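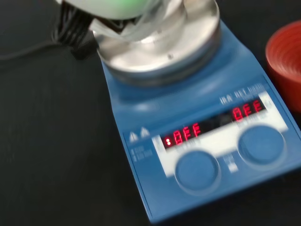
Según Bok-nam Cheon, lo que marca el visor es lo que mide la placa por dentro y con eso hay que conformarse, que el matraz siempre va por detrás y que subir la consigna a lo loco es pedir un disgusto.

Placa calefactora con agitación: marca 88 y el matraz no pasa de 70. ¿Qué hago mal?

Jérémie Aubert
24 de septiembre

Hola a todos, voy rápido que tengo que cerrar el local. Lo de arriba me lo contestaron en otro hilo y me quedé igual. O sea, vale, va por detrás, pero tanto??

El asunto. Placa calefactora con agitador magnético, la azul, plato redondo metálico, mando azul, números rojos. Comprada de segunda mano en Sturkodell, sin manual. Encima va un soporte metálico redondo, de los que abrazan el culo del matraz, y en el soporte un matraz de cuello esmerilado. Dentro glicerina con agua, nada raro, es para disolver unas gomas vegetales para un taller de tintas que damos en Jiltach.

Pongo 88. La placa llega a 88 enseguida, clavada. Meto un termómetro de varilla por el cuello y se queda en 70. Espero. 70. Voy a por café, vuelvo, 70. Si la subo más empieza a oler raro por abajo y la goma se pega en el fondo, y luego a rascar.

Lo que ya he probado:
limpiar el plato con alcohol (estaba hecho un asco, reconozco)
cambiar la barra agitadora por otra mas larga
bajar la agitación, subir la agitación. Con mucha se me descentra la barra y empieza a dar golpes
tapar la boca del matraz con papel de aluminio, ahí gané algo pero poco 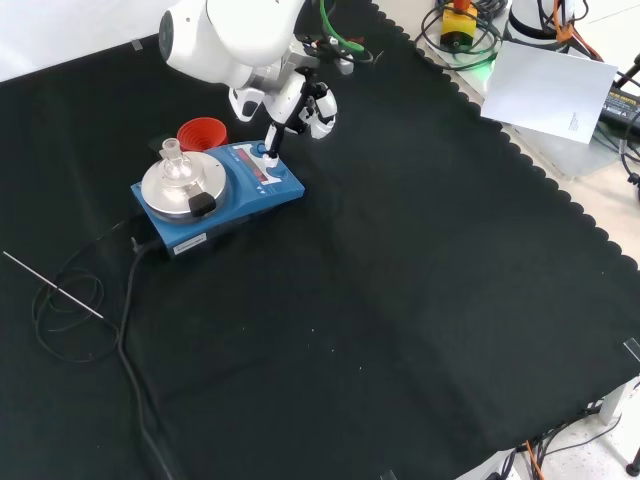 También tengo la sonda externa, la varilla metálica con su cable negro, pero no sé si sirve para esto. La enchufé una vez por detrás y la placa se puso a calentar como loca, me asusté y la quité. No la he vuelto a usar. ¿Puede ser que esté mal la sonda? ¿o soy yo que la dejé encima de la mesa en vez de dentro del líquido? Es que creo que fue eso, ahora que lo escribo.

Y otra cosa. La mesa la cubro con una tela negra, grande, para no rayar y porque sobre negro veo mejor lo que se me cae. ¿Es mala idea con una placa que calienta? Hasta ahora no ha pasado nada, pero la placa va directamente encima de la tela.

Necesito 80 y pico estables dentro del matraz, no en el plato. Gracias de antemano y perdon por el tocho.

3 respuestas... bueno, de momento dos y media.

Liudmyla Hutsuliak

Voy por partes, con prisa yo también.

Lo primero la sonda. Si estaba enchufada y tirada en la mesa, la placa hizo lo que tenía que hacer. Con sonda conectada deja de mirar la temperatura del plato y mira la de la sonda. La sonda estaba al aire, a temperatura de habitación, así que la placa calentaba y calentaba esperando a que la sonda subiera. No iba a subir nunca. Eso es peligroso de verdad, no lo repitas. Regla en nuestro taller: la sonda entra en el líquido antes de encender y sale después de apagar. Si no se va a usar, desenchufada y guardada, ni siquiera cerca.

Segundo, la diferencia entre 88 y 70. Normal. No digo que sea buena, digo que es normal. Tienes metal contra metal, luego metal contra vidrio, y el vidrio de un matraz redondo nunca asienta perfecto en el hueco. En cada salto pierdes. Y todo lo que asoma del matraz por encima del soporte está enfriando, cuello incluido. Tapar la boca ayuda con la evaporación pero el vidrio sigue al aire.

Qué haría yo:

Mira que el soporte sea del tamaño de ese matraz. Parece una tontería. Si el hueco es para uno mayor, el matraz toca solo en el fondo, y ahí es donde se te pega la goma. Prueba fácil: matraz frío y vacío, una vuelta de rotulador borrable por dentro del hueco, apoyas, giras, levantas. Donde se ha manchado el vidrio es donde toca. Luego lo limpias, claro.

Si toca poco, unas gotas de aceite de silicona en el hueco. Pocas. Yo uso el de Irneda, pero cualquiera que aguante temperatura. Aceite de cocina NO, humea y deja una costra que no sale. Y seca bien el matraz por fuera antes, agua con aceite caliente salta.

Abriga la parte de arriba. Lana de vidrio, o papel de aluminio arrugado en un par de capas alrededor de lo que asoma, con el brillo por donde quieras, da igual. Deja una rendija para ver la barra. Nada de trapos.

Y después la sonda, bien puesta: metida en el líquido, que no toque ni fondo ni paredes, que no la golpee la barra. Consigna en la placa, la que quieras DENTRO. La placa ya se encargará de poner el plato a lo que haga falta. Si tu modelo tiene un límite de seguridad para el plato, ponlo bajo, un poco por encima de lo que calculas que va a necesitar. En muchas va con un destornillador pequeño o dejando pulsado algo, sin manual no te sé decir.

Comprueba la sonda antes, con el termómetro de varilla al lado, en un vaso de agua templada. Si las dos lecturas se parecen, adelante. Si no, no te fies de ninguna y busca una tercera.

Lo de la goma pegada: échala poco a poco con la agitación ya en marcha, espolvoreada, y cuando ya haya temperatura. Si la echas de golpe hace grumo, el grumo se va abajo y ya la tienes liada. A mí me tarda 6 minutos largos solo echarla y no intento correr.

Lo de la tela luego te digo, me llaman.

Ji-hoon Hong

Sube a más y ya está. A mi me funciona. La placa aguanta de sobra.

Liudmyla Hutsuliak

Vuelvo. Jérémie, lo de subir y ya está no te va a servir, tú mismo cuentas que se te pega abajo. Más plato es más fondo quemado. Primero contacto y abrigo, luego temperatura.

Sointu Heiskanen

Solo sobre la tela y los cables, que lo otro está bien contestado.

Depende de qué sea la tela. Algodón bien tupido aguanta bastante, un sintético se funde y se queda pegado a las patas o a lo que pille. Si no sabes qué es, corta un hilo del borde y acércale una llama en el fregadero. Si hace bolita dura, es sintético, fuera. Si se vuelve ceniza que se deshace, algodón o parecido.

Aun siendo algodón yo no dejaría la placa encima. No tanto por el calor, que por debajo suele salir poco, sino por dos cosas. Una, las arrugas: la placa queda coja y la barra se descentra. ¿No decías que daba golpes? Pues mira eso antes que la velocidad. Un nivel de burbuja barato encima del plato y sales de dudas. Dos, los derrames. La tela chupa, se corre por debajo de la placa y tú no lo ves en un fondo negro hasta que levantas. Glicerina además, que no se seca en la vida.

Solución de pobre: una baldosa cerámica debajo de la placa, encima de la tela. La placa queda plana y la tela la sigues teniendo para lo que se cae. En Na nos pusieron baldosas sobrantes de un baño y llevamos desde julio con ellas, feas pero bien.

El cable de alimentación que salga por detrás y se vaya lejos del plato, que no le pase por encima ni lo roce. El de la sonda igual, y recogido en un lazo flojo, sin doblar en seco donde entra en la varilla, por ahí se rompen siempre. Una sonda con el cable roto puede dar lecturas absurdas o ninguna, y según la placa te da error o sigue calentando. Prueba a mover el cable con la placa leyendo, sin calentar: si los números bailan, sonda nueva.

Y el plástico, embudos, pipetas y demás, al otro lado de la mesa mientras esté caliente. Yo perdí un embudo así, quedó con forma de sombrero.

Una cosa que no preguntas: el matraz, ¿va sujeto? El soporte aguanta pero no agarra. Si la barra pega saltos o alguien engancha un cable, se vuelca. Pinza al cuello y a un pie, sin apretar como si fuera una tuerca.

Jérémie Aubert

Gracias!! Contesto a todo junto.

Hecho lo del rotulador. Toca solo en un circulito abajo, el resto ni se entera. O sea que el soporte es para un matraz mayor, genial. He pedido otro, mientras tanto aceite de silicona.

La tela hace ceniza. Algodón, bien. Aun así he puesto una baldosa y el nivel decía que estaba torcida, efectivamente, ahora la barra gira callada. Llevaba yo semanas echándole la culpa a la barra.

Sonda comprobada en agua templada junto al termómetro, van casi iguales. Mañana la meto en el matraz como dice Liudmyla, con la pinza puesta, y me quedo delante.

Con aceite y aluminio alrededor, sin sonda todavía y con la placa en 88 como antes, he ganado 8 grados dentro. No llego a lo que quería pero es otra vida. Ji-hoon, lo tuyo lo había probado, ya lo puse en la pregunta.

Una duda más – el aceite del hueco, ¿lo cambiáis cada vez o se deja?

Liudmyla Hutsuliak

Se deja mientras esté transparente. Cuando amarillea o coge pelusa, papel y fuera, con el soporte frío. Con tela en la mesa cogerá pelusa antes, así que tapa el soporte cuando no lo uses.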